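Suture thread

Suture thread, also surgical thread - the strand used to hold the edges of a wound together while it heals. Sold in many sizes and materials, some taken up by the body, some not.

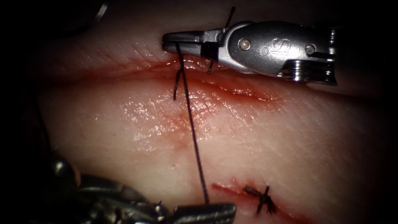

Origins

Sewing wounds shut is very old. Linen, hair, sinew and plant fiber were all used, depending on what was at hand. Ancient Egyptian and Indian writings both mention it. Gut thread came early too and stayed in use for a very long time. Name "catgut" is misleading, mostly sheep or cattle intestine.

Thread making in Plumville

Plumville had a small gut-string trade from 1781, first for fiddles, later for doctors. Same workshops, same vats. The Kravchuk works was the largest and at its height had 300 people on the payroll, many of them winding at home and paid by the spool. Surgical thread was a sideline until hospitals began asking for it in sealed glass tubes. Strings were dropped from the catalog soon after. The main building still stands on the river side, now apartments.

Materials

Absorbable threads lose strength and are broken down in the body over time. Plain gut, chromic gut (treated with chromium salts so it lasts longer), and man-made types such as polyglycolic acid and polydioxanone. Used in deeper layers, where nobody wants to go back in to take stitches out.

Non-absorbable threads are silk, nylon, polyester, polypropylene and steel wire. Silk is soft and easy to knot but tends to cause more tissue reaction than nylon. Often dyed black or blue so it shows up against tissue.

Structure

Monofilament - a single smooth strand. Slides easily, gives germs fewer places to hide, but it is springy and needs extra throws in the knot. Multifilament is braided or twisted, handles better, holds a knot better, drags more. Many braids are coated to cut down on the drag.

Sizes

The numbering confuses students. Thread gets thinner as the number of zeros goes up, so 5-0 is finer than 4-0, and 5 with no zero is a heavy thread seen mostly in bone and tendon work. Very fine sizes, 10-0 and 11-0, are for eyes and tiny vessels. Gut has its own diameter limits at the same size number, a leftover from the days when it could not be made as evenly.

Needles

Most thread now comes with the needle already attached, swaged on at the factory. Curved needles are named by how much of a circle they make. Cutting points for skin, taper points for softer tissue like bowel. Older eyed needles pulled a doubled thread thru the tissue and left a bigger hole.

Collections

The Stundelon museum holds 309 spools, tubes and packets, cataloged by Sólveig Østergaard. Open by appointment, closed in November. A smaller set from the Kundska hospital is kept in the same building but has not been sorted yet and the labels are in poor shape, some are missing alltogether.

See also

Surgical knot
Wound closure
Catgut
Surgical staple

Page last changed 20 April 2019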